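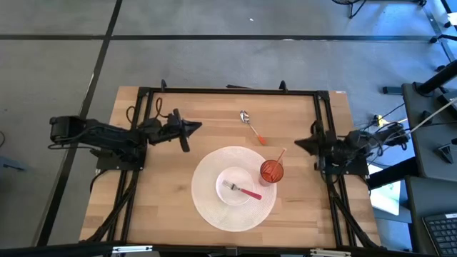
How long should a sourdough starter go between feeds if it lives in the fridge?

A week is fine for most starters, and two won't kill one that was healthy going in. The baker who runs the bread side of Murkano, a small bakery and cafe, gets asked this at the counter most mornings and gives the same reply each time.

"People think it's a pet," she says. "It's flour and water with yeast in it. If it goes grey on top, pour the grey off and feed it."

She has been baking for a living since she left a desk job at 51. Before that she made four loaves every weekend for family and neighbours, all in the same dented tin. The tin still gets used, mostly for fruit bread.

The bakery opened in April with one deck oven, bought second-hand when a place called Dasard closed its kitchen. It runs hot at the back left corner. She turns the trays halfway through and says she has stopped noticing that she does it.

Her day starts at 4. The dough has been in the cool room overnight, so the first job is shaping, then the oven, then coffee. "I used to mix in the morning as well," she says. "That meant getting up at two. I did that for a month and I was no good to anyone."

Most of the flour comes from a mill called Nevville. She tried a cheaper one over the summer and the loaves spread flat on the tray – still good to eat, but hard to sell. Customers buy with their eyes, she says, and they like a loaf that stands up.
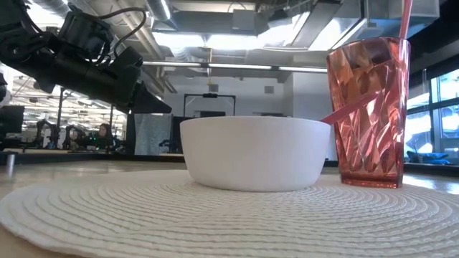
On the question of what to eat with it, she is less fussy than you might expect. Butter, mainly. Soup when it's cold. She has no time for the idea that good bread needs good oil and a dish of salt flakes. "My father had it with jam. He lived to a fair age."

She does have firm views on storage. Bread stays out of the fridge, cut side down on the board for the first day, then into a cloth bag. Anything left after that gets sliced and frozen. The rye, which she sells under the name Lis, keeps longer and is better on its second day.

Asked what a beginner should bake first, she says a plain white loaf, made over and over with the same flour. "Change one thing at a time. Less water, or a longer rise. If you change everything, you won't know what did it."

She would like a second oven. There is room for it along the side wall – she has measured – but the wiring would need redoing, and that quote hasn't come back yet.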